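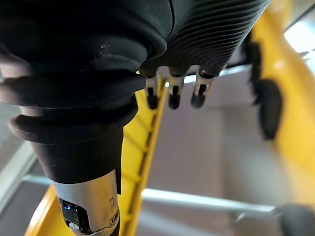 Materials Workshop, Notebook 4
Entry of 15 Jun 2020
Subject: Lime mortar for the Pullgate boundary wall, sand comparison and first trial panel
Entered by: Thaddäus Gruber
Read by: Ona Eglītis

Purpose of this entry

The workshop was asked in May to recommend a repointing mortar for the old boundary wall at Pullgate. The earlier entry recorded the condition of the wall and the removal of samples. The present entry covers the examination of two candidate sands, the mixing of three trial mortars, and the first observations on the trial panel. It does not contain a recommendation.

Background carried forward

The wall is rubble sandstone with wide, irregular joints. The original mortar is pale, soft and rich in lime, with visible lumps of unmixed lime up to the size of a pea. Along the lower third it has been covered with a hard gray cement pointing of later date. The stone behind the cement pointing is in poorer condition than the stone above it. Faces have come away in sheets and the edges along the joints are rounded back. Where the cement was lifted, the lime mortar behind it was damp and could be removed with a finger.

Loss of mortar is deepest on the north return, where the joints are open to over 100 mm in places. Joints of that depth cannot be filled in one pass and will need to be packed with stone pinnings and built out in layers. This affects the choice of sand more than was first assumed, and the point is taken up again below.

Sands

Two sands were received: a sharp, washed sand from the pit at Ollum and a softer, yellower sand from Dunbar. A third sand, from the supplier at Valport, was ordered but was not included in the delivery. A replacement has been requested.

Each sand was spread on trays in the drying room, turned twice, and left until the mass was constant between weighings. The Ollum sample weighed 963 g dry. It was passed through the full nest of sieves and each fraction was returned to its own labeled bag. The curve is even, with material held on every sieve and only a small amount passing the finest. The grains are angular under the hand lens and a few are clear quartz. The color is a warm gray.

The Dunbar sand is narrower in its grading. Most of it is held on two neighboring sieves and the coarse end is nearly absent. The fraction passing 125 microns was noticeably larger than for Ollum, and it clouded the wash water at once. A jar settling test was made on both. The Ollum jar cleared while the sieves were being cleaned. The Dunbar jar remained cloudy to the end of the working day and had a distinct silt layer by the following morning.

The color of the Dunbar sand is closer to the original mortar. This was noted by both members of staff before the gradings were known, and the owners of the wall may be expected to notice it as well. A match of color alone should not decide the matter. The sand recovered from the original mortar, after the lime had been dissolved away, is coarse and angular and resembles Ollum in everything except tint.

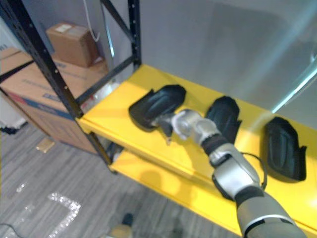 The recovered sand will be sieved when there is enough of it. Three lumps of original mortar remain in the sample box, and it was agreed that one should be kept whole. The other two may be used. Before dissolving them, the operator is to pick out by hand any fragments of shell or limestone, as these would be lost in the acid and the grading would then be wrong at the coarse end. The earlier entry does not say whether this was done for the first lump. It should be assumed that it was not.

Void measurement

The void space of each sand was estimated by adding water from a graduated cylinder to a level container of dry sand until the water stood at the surface. The container was tapped on the bench before and after filling. The cylinder was filled to 100 mL for each pour and the remainder read off at eye level. Ollum took close to one third of its volume. Dunbar took clearly more, as would be expected of a sand in which most of the grains are of one size. The usual proportion of one part lime to three parts sand is therefore reasonable for Ollum and somewhat lean for Dunbar.

The Dunbar reading should be repeated. The surface of the sand sank during the second pour and the end point was a matter of judgment.

Mortars

Three mortars were mixed, all by volume, using the same measuring box struck off level with a straight edge.

Mix A: one part lime putty, three parts Ollum.
Mix B: one part moderately hydraulic lime, three parts Ollum.
Mix C: one part moderately hydraulic lime, two and one half parts of an equal blend of Ollum and Dunbar.

Mix A was beaten and left under a damp cloth before being knocked up again. It became workable without any added water, though it did not appear that it would at the start. Staff are reminded that water must not be added to putty mortar in the first minutes of beating, however stiff it seems.

Mix B was stiff and held a clean edge on the trowel. It stood up well in the deep joint and did not slump when the pinnings were pressed in.

Mix C was the most pleasant to use. It was smooth, it stuck to the back of the joint, and it could be pressed home with less effort than either of the others. It also held more water, and a film came to the surface when it was worked with the flat of the iron. That film is the reason for some caution over this mix. If it is left in place it forms a tight skin which slows drying and may craze.

Trial panel

The panel is built of reclaimed stone of the same type as the wall, set on the covered side of the yard, facing north. It has three bays, one for each mix. Each bay has one deep joint and several of ordinary width. The stone was brushed and dampened on the previous afternoon and again before filling. Joints were filled in layers, the deep joints in three. Each layer was allowed to stiffen until it could be marked by a thumbnail but not dented by the thumb.

The faces were finished slightly behind the edge of the stone and beaten with a stiff churn brush once the mortar was firm. Mix A was ready for the brush much later than the others and was left until the next day. Damp burlap was hung in front of the panel, held clear of the face by battens, and is being sprayed morning and afternoon.

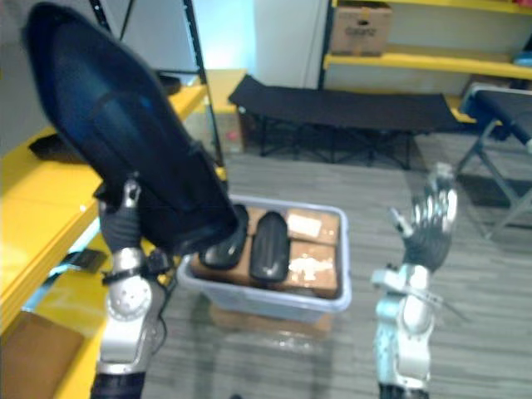 Dark shoe held with the toe upward.

First observations on the panel

Bay A. No cracks in the ordinary joints. In the deep joint there is one hairline crack along the upper edge, beside the largest pinning. It closed when pressed back with the iron. The color is lighter than expected.

Bay B. No cracks in any joint. The brushed surface is open and even, with the coarse grains showing. The color is grayer than the original mortar, and the difference is plain from across the yard. It may lessen as the mortar dries.

Bay C. Fine crazing in two of the ordinary joints, both in the part finished first, before the iron was changed for the churn brush. The parts that were only brushed have none so far. The color is the closest of the three.

At this age the observations concern shrinkage and finish only. Nothing can yet be said about strength, and carbonation has hardly begun. An indicator test on a broken piece of each mix will be made later from the spare prisms, which are stored on the lower rack under plastic. Prisms are marked A, B and C on the end that was uppermost in the mold.

Comments by O. Eglītis

The crazing in Bay C should not be charged to the sand until the finishing has been made the same in all three bays. I ask that a second run of Mix C be placed in the spare courses at the foot of the panel, with no ironing of the face at any stage.

I also ask that the proportion of Dunbar in the blend be reduced to one quarter and the result compared for color. A small amount of yellow sand has a greater effect than its share would suggest.

The burlap was dry at the left edge when I passed it. The spray does not reach that corner from the path.

Outstanding

Sieving of the recovered original sand.
Repeat of the void measurement for Dunbar.
Receipt and drying of the Valport sand.
Second run of Mix C, brushed only.
Second blend, three parts Ollum to one part Dunbar.
New label for the putty tub, the present one having become illegible.
Reply to the owners at Pullgate on whether the cement pointing on the road side is to be removed in full. T. Gruber to draft.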